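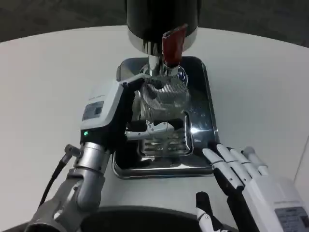
Tabletop dispenser with a red handle, on a rectangular stainless steel drip tray.

A tabletop drink dispenser, also called a tower dispenser or a table tower, is a small upright device for serving cold drinks by the glass. It has a housing for the liquid, a tap worked by a handle, a column or spout below, and usually a drip tray with a slotted grate. It is found in bars, hotel breakfast rooms, office kitchens and homes where somebody once received one as a gift. Its job is to do what a pitcher does, with more parts to wash.

Terminology

The names are used loosely. In catalogs, "tower" tends to mean a dispenser that is taller than it is wide, and "dispenser" covers everything else, including the soap kind, which has led to some disappointing deliveries. The part that releases the drink is the tap, and the part the hand touches is the handle or lever, although most people call both of them the tap and are understood. The flat base is the drip tray. The slotted piece that sits in it is the grate, or the grille in older manuals, or "that metal thing" in most kitchens.

History

Pouring from a fixed vessel through a tap is very old, and the barrel was a dispenser long before anyone put one on a breakfast buffet. The tabletop form grew out of bar equipment, as hosts looked for a way to bring the counter to the guests. Early home models kept the look of the bar and dropped the plumbing. What was left was a tank with a handle that suggested something larger was going on behind it.

In Bragança, the collector Wagner Trindade has assembled 196 table dispensers and parts of dispensers, the parts being in the majority. His typed inventory, which he updates each January, divides them by handle shape and gives no dates at all. Asked about this by a visitor, he replied that people remember the handle.

Construction

The housing is the largest part and does most of the advertising. Black is a common color and shows fingerprints well. A contrasting band at the lower rim is a frequent touch; it hides the seam and gives the eye somewhere to rest while the glass fills. Below it comes the spout or column, often chromed, which has to be polished more often than the rest of the machine put together.

Handles may be pulled, pushed or tipped, and few models say which. Red is popular for the handle and carries no agreed meaning. A short lever is harder to knock with a sleeve than a long one, while a long one gives finer control over the flow, and makers have settled the matter by producing both and recommending neither.

Capacity varies widely. The Cendley, a compact model meant for two or three drinkers, holds 773 milliliters, or one large glass and an argument. The Weken party tower holds 2319 milliliters, exactly three times as much, a fact its instruction booklet mentions on two separate pages.

Use

The glass goes on the grate under the spout, and the handle is worked until the glass holds enough. The first pour after filling is often uneven, as air leaves the tap in small bursts. It is customary to give this glass to oneself or to a close relative.

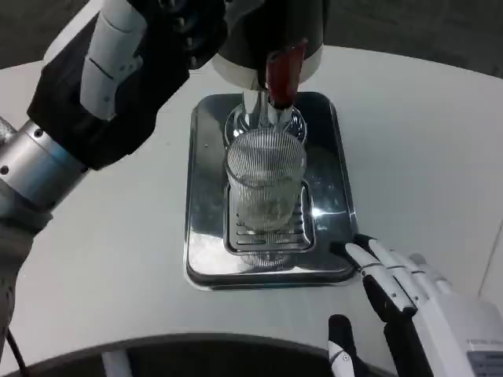 Carbonated drinks are the usual source of trouble. A fast pour into an upright glass makes foam, and foam takes up room the drink was meant to have. Tilting the glass helps, provided there is space to tilt it, and on the shorter towers there isn't much. Some users lift the glass off the grate and hold it by hand for the first half of the pour, then set it down to finish. Others wait for the foam to drop and top up. Both methods produce a full glass and a short line of people.

Thick drinks such as smoothies are a poor match for narrow taps, and pulp will find the valve sooner or later. The hospitality instructor Yareli Ochoa, whose course notes circulate well outside her classroom, advises straining anything "that you would need to chew even slightly."

Glassware

Almost any glass that fits under the spout will do. Tall, straight-sided glasses are easiest to line up. Vertically ribbed ones are well liked because the ridges give the fingers something to hold when the outside is damp, and because they make water look like it cost more. Stemmed glasses can be used on a grate with narrow slots, though the foot has to land flat and there is some suspense. Mugs tend to be wider than anyone expects.

The drip tray

The tray catches drops, overflow and the results of conversation during pouring. It is nearly always stainless steel on better models, with a raised rim and rounded corners that let a cloth get around them. The grate keeps the bottom of the glass out of the puddle. A grate with long parallel slots drains well and is easy to brush; small round holes look tidier and clog.
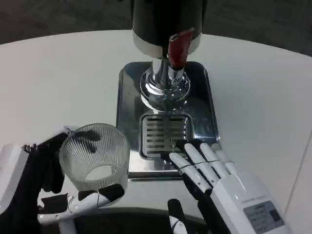
Capacity is rarely printed on the box. A tray with a high rim may hold up to 697 milliliters, but carrying that much to the sink without tipping it is a separate skill. Emptying it after each session is recommended in every manual and practiced in some kitchens.

Placement

A dispenser should stand on a level surface, back from the edge, with the handle facing whoever is thirsty. Round tables raise a question that square ones don't, namely which side is the front, and the usual answer is the side nearest the door. A rectangular tray on a round table will never look quite straight. Uchenna Ogunleye's Nerach handbook of table service gives this problem a full page and two diagrams, and ends by suggesting a tablecloth.

Cleaning

Taps should be rinsed with warm water the same day, before sugar sets in the valve. The grate lifts out on most models and can be washed with the dishes. Steel and chrome are dried with a soft cloth to prevent spots, and then touched by somebody almost immediately. Abrasive pads leave marks that stay for the life of the tray - a long time, since the tray commonly outlasts the tap, the tank and the interest of the owner.

See also

Beverage tap
Drip tray
Pitcher
Punch bowl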